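Zinhle Cele on second-hand pianos and why most of them can be saved

Zinhle Cele started tuning pianos at 20 and is now 53. She works from a unit behind the bus depot, under the name Tefera, and has room for six uprights if she moves the kettle. When I visit in June there are seven.

"The seventh belongs to a school," she says. "They wanted it out before the exams and I said yes without thinking."

Most of her calls come from people who have been given a piano by a relative or found one advertised free to anyone who can carry it. They want to know if it is worth keeping. She asks them to play every note from the bottom up while she listens on the phone, and says that tells her most of what she needs.

"Sticking keys don't worry me. That's damp, usually, and it comes right. What I don't want to hear is a whole section dropping away. If the pins won't hold then you're looking at real money, and I'll tell people so before I drive out."

She charges 60 pounds for a first visit and takes it off the bill if there is further work. Her apprentice, Hậu Quan, has been with her for two years and now does most of the felt work. He came from furniture repair and still prefers the cases to the insides.

"He'll spend a morning on a hinge," Cele says. "I let him. Customers look at the lid before they play anything."

I ask what people get wrong. She says they put the piano against a radiator, then blame the last tuner. They also leave it too long. A piano that has not been touched in ten years has to be brought up to pitch in stages, and strings can break on the way.

"I had one in a pub where more than 20 had gone. They'd been playing it like that on quiz nights. Nobody had complained."

She has little against digital pianos and owns one herself, for practising late at night. Her daughter learned on it. What she minds is a good upright going to the tip when a family down the road would have taken it. She keeps a waiting list in a red notebook and rings people in order.

Does she plan to stop? "My knees would like me to. Hậu can have the van when he passes his test."
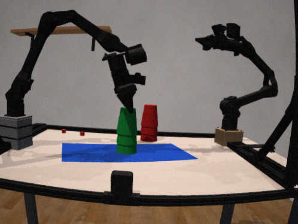
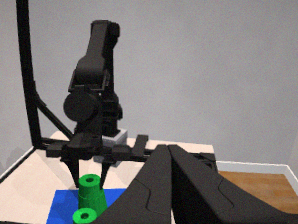

Computer-rendered views, each with a black robotic arm over a pale tabletop.

Related
Huệ Thái on forty winters of bell ringing
Mending an accordion with Chandrasekhar Salian
What to ask before you hire a rehearsal room

Contact us | Copyright Karnatach | Back to top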